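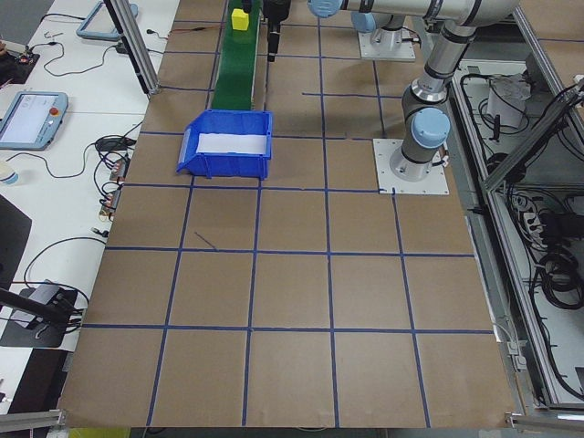 # 朗読会「Zetorum」 会場点検表(8月公演)

会場:Costdenホール(Sustville)
点検:Rhodri Gittins
立ち会い、コメント:Uyên Thân
点検開始:午後1時 客入れ:午後6時

記号は ○ 問題なし、△ 当日までに対応、× 使用不可。コメント欄は点検した人以外も書き込んでよい。書いたら末尾に(R)か(U)を入れる。

## 1. 入口と客席

- [x] 正面扉の開閉 ○
- [x] 非常口の施錠解除 ○
- [x] 非常口前の障害物 △
- [x] 通路幅 ○
- [x] 椅子のぐらつき △
- [x] 誘導灯の点灯 ○

コメント:
下手側の非常口の前に譜面台が畳んで立てかけてあった。前の団体の忘れ物らしい。ホールの事務室に渡すまでは楽屋に移しておく。(R)

椅子は全部に座って確かめた。後ろから2列目の通路側に、脚のゴムが取れているものがある。背に紙を貼って外した。補充はしない。満席でも足りる。(R)

客電を落とした状態で誘導灯を確認。第二話「塩の井戸」は真っ暗な中で始めたいと作者から希望が出ているが、誘導灯は消せない。作者には伝えてある。冒頭の一段落を少し明るい中で読むことになる。(U)

## 2. 舞台

- [x] 床の段差、浮き △
- [x] 舞台端の蓄光テープ △
- [x] 語り手用の椅子と小机 ○
- [x] 袖の階段、手すり ○
- [x] 背景幕の吊り ○
- [ ] 幕の防炎ラベル 未確認

コメント:
上手寄りの床板に浮きがある。裸足で歩くと引っかかる。「隊商の娘」の語り手は裸足で出る予定なので、立ち位置を中央に寄せるか、履物を履いてもらう。本人は履物でよいとのこと。(U)

蓄光テープは端が剥がれていて、袖から出るときに踏むとめくれる。貼り直し。旧いテープの糊が残っているので、拭いてから貼ること。(R)

背景幕は借り物で、防炎ラベルが見当たらない。縫い代の裏まで見たが、折り返しが厚く確認しきれなかった。貸主のCorreaに問い合わせ中。午後4時までに返事がなければ幕なしで行う。幕なしの場合、後ろの壁の掲示板は白布で隠さず、そのままにする。布を足すとまた同じ確認が要る。(R)

幕なしでもかまいません。砂漠の話が続くので幕はあったほうがきれいですが、客は目をつぶって聞いている人も多いです。(U)

## 3. 火気と灯り

- [x] 実火の使用なし ○
- [x] 電池式ランプの点灯 △
- [x] 予備電池 ○
- [x] 香の持ち込みなし △
- [x] 消火器の位置と期限 ○
- [x] 煙の効果 ×

コメント:
火の精が出る話が二編あるため、作者と語り手の双方から蝋燭を使いたいという相談があった。Costdenは実火を認めていない。電池式のランプで代える。台本のト書きに「火をともす」とある箇所は「灯りを入れる」に直した。本文のほうは直していない。(U)

ランプは6個。そのうち1個は、振ると消える。接点を磨いても同じなので、動かさない場所、語り手の小机に固定して使う。手に持って歩く場面には回さないこと。(R)

香について。入場時に焚かないのは了解済みだが、衣装に香を焚きしめて来る語り手がいる。客席の前列まで匂う。喘息の方から前に一度申し出があったので、当日は前列に座る方へ受付でひと声かける。語り手には、衣装は別の日に焚いたものを着てもらうよう頼む。(U)

煙の機械は火災報知器に触れるおそれがあるので使わない。以前の台本に「煙、下手から」と残っているものが一部ある。古い台本は回収する。(R)

## 4. 電源と音響

- [x] 延長コードの被覆 ○
- [x] コードの固定 △
- [x] 電源容量 ○
- [x] マイク ○
- [x] 譜面灯 ○
- [x] 風の音の再生 △

コメント:
舞台前を横切るコードを養生した。ただし袖口の一か所は扉が閉まらなくなるので養生できない。通るのは語り手と私だけにして、開演後は扉を開けたままにする。(R)

マイクのスタンドは高さを合わせたあと、ねじを強めに締めること。稽古で一度、読んでいる最中に下がった。(R)

風の音が大きすぎます。「風のない谷」の終わりは声をかなり落とすので、そこだけ音を切ってください。題のとおり、そもそも風がない話です。(U)

切るきっかけを決めておきたい。「駱駝は振り返らなかった」の「駱駝は」で下げ始めるのでよいか。(R)

よいです。(U)

## 5. 小道具

- [x] 真鍮の水差し ○
- [x] 木の杖 △
- [x] 砂の入った木箱 △
- [x] 硝子の瓶 ×
- [x] 大型本(白紙) ○

コメント:
杖にささくれ。紙やすりをかけて布で拭いた。もう一度、素手で握って確かめてから渡す。(R)

砂は蓋つきの箱に入れたまま見せるだけにする。手ですくって落とす演出は、床に散ると次の人が滑る。どうしてもやる場合は下に布を敷き、語り終わりに布ごと引き上げる。引き上げる人を決めておかないと、たぶん忘れる。今のところ決まっていない。(R)

私がやります。(U)

硝子の瓶は口が欠けている。客席に回して見せる予定だったので使用不可にした。代わりの瓶が見つからなければ、語りだけで済ませる。瓶の中に閉じこめられた者の話だが、瓶がなくても話は通る。(R)

大型本は厚紙の芯が入っていて重い。片手で掲げないように。稽古のときは両手でも腕が震えていた。(U)

## 6. 台本と進行

- [x] 台本の版がそろっている △
- [x] ページの抜け △
- [x] 文字の大きさ ○
- [x] 休憩の位置 ○
- [x] 中断時の合図 ○

コメント:
通し台本は全211ページ。語り手に渡した分のうち一冊で、休憩直前の見開きが抜けていた。綴じ直して差し替えた。暗い中でめくるので、角を折るのは構わないが、付箋は落ちて足元に散るため使わない。(R)

避難や急病で中断するときは、私が客席側から電灯を一度明滅させます。語り手は文の途中でも止まってください。句点まで読んでしまう人がいますが、待てません。止めたら客電を点け、私が案内します。(U)

再開する場合は止めた段落の頭から。再開しない場合は、残りの話を別の回に回すと伝える。払い戻しの説明は受付に紙を用意した。(R)

休憩は第三話のあと。第四話が長く、途中で席を立つ方が出るため、休憩前に手洗いの場所を案内する。(U)

## 7. 本の販売と保管

- [x] 販売机の位置 △
- [x] 箱の積み方 △
- [x] 釣り銭の保管 ○
- [x] 台車のブレーキ ○

コメント:
作品集の在庫は1,590部。全部をホールに持ち込むわけではないが、倉庫で箱を高く積みすぎていて、下の箱がつぶれかけていた。積むのは4段までとし、壁から少し離す。つぶれた箱の本は背を確かめ、曲がったものは見本に回す。(R)

販売机は当初の図では扉の正面にあり、終演後に人がたまって出口をふさぐ。掲示板側に寄せた。列は壁に沿って作る。(R)

作者の署名も同じ机でするので、列が長くなります。署名だけ、ロビー奥の丸机に分けてはどうですか。(U)

分ける。丸机は天板の留め具が緩んでいたので締めた。肘をついても傾かない。(R)

## 残っている件

| 件 | 担当 | 期限 |
|---|---|---|
| 幕の防炎ラベルの返答 | Gittins | 午後4時 |
| 蓄光テープの貼り直し | Gittins | 客入れ前 |
| 古い台本の回収 | Thân | 客入れ前 |
| 代わりの瓶 | Thân | 見つかれば |
| 前列の方への声かけ | 受付 | 客入れ中 |
| 譜面台の引き渡し | Gittins | 撤収時 |

追記:
Correaから返事あり。ラベルは幕の上端、吊り紐の内側に縫いつけてあるとのこと。脚立で上がって確認した。防炎品だったので○に変更、幕は使用する。脚立は上手袖に置いたままなので、客入れ前に片づける。(R)

瓶は見つかりませんでした。語りだけにします。(U)

終演後の点検は別紙。ランプの電池は抜いてから箱に戻すこと。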